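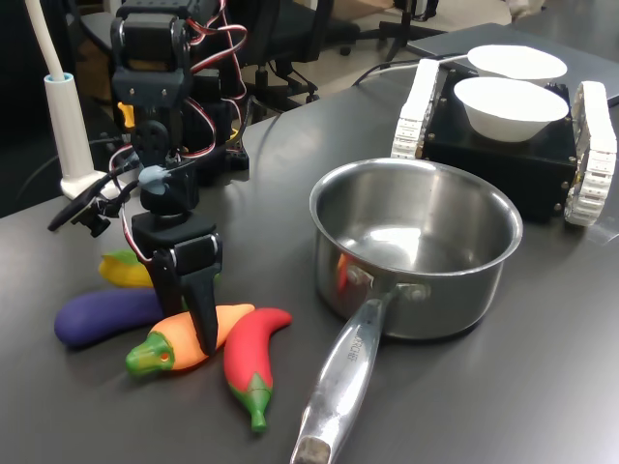
sylvie_mac
Is the Paraston Awards show still going to have two hosts this year?

rguerra13
They dropped to one. Colleen Leclerc is doing it solo, three hours, with a band.

sotside_greco
Three hours of Colleen. I'll need snacks and possibly a lawyer.

sylvie_mac
She was the good half last time. Kuusisto read the cue cards like a parking ticket.

sotside_greco
Disagree. Eero got the only real laugh of the night - the bit with the stuck envelope.

rguerra13
That wasn't a bit, Raffaele. The envelope was stuck.

sotside_greco
Still laughed. Are tickets really 168 dollars?

rguerra13
Balcony, yes. Floor is 500.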